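Ordenar lo pequeño: informe de mi proyecto de organización doméstica

Curso de Diseño de Interiores, centro Fornent
Entregado el 30 de junio de 2022

Cuando en clase nos pidieron elegir un «microproblema de almacenaje» lo tuve clarísimo: ¡mis pulseras! Llevaban desde enero repartidas por la casa (el cajón del baño, el bolsillo de un abrigo, una taza de la cocina) y cada mañana perdía unos 10 minutos buscando la que quería. La profesora nos había recomendado empezar por algo pequeño y medible, así que me lancé.

Lo primero fue juntarlo todo en un mismo sitio. Probé en la mesa del comedor, pero allí se come, se estudia y se plancha, y a la hora de cenar tuve que recogerlo todo a medias. Al final me pasé al dormitorio y trabajé encima de la cama, con un plástico a cuadros rosas y blancos por encima de la sábana para que no se enganchara nada en la tela. La almohada se quedó en su sitio, que tampoco era plan de desmontar el cuarto entero.
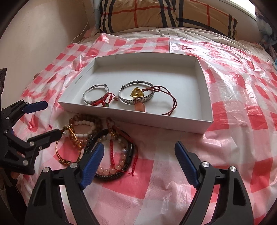

El método es muy sencillo: montón fuera, bandeja dentro. Lo que pasa a la caja de cartón blanco es lo que me pongo de verdad, y lo demás espera en el montón hasta que decido si se guarda o se regala. Empecé por las plateadas, que son las que más uso, y dejé para después las de hilo porque se enredan con solo mirarlas. Con los nudos perdí más tiempo del previsto, lo reconozco.

Comparé también 3 soluciones de compra: el joyero apilable de Clornano, el colgador de pared de Kornum y unas cajitas forradas que vi en Villalobos. El joyero es precioso, pero se me iba de presupuesto. El colgador me gustaba mucho, aunque obliga a taladrar y vivo de alquiler. Las cajitas eran demasiado hondas y acabas revolviendo igual que en el cajón.

Así que me quedo con la bandeja baja de cartón, que ya tenía y me salió gratis. Me falta ponerle separadores (quiero hacerlos con cartulina gruesa) y buscarle un hueco fijo en la cómoda. Para la segunda parte del proyecto apuntaré durante 14 días cuánto tardo cada mañana y lo compararé con lo de antes.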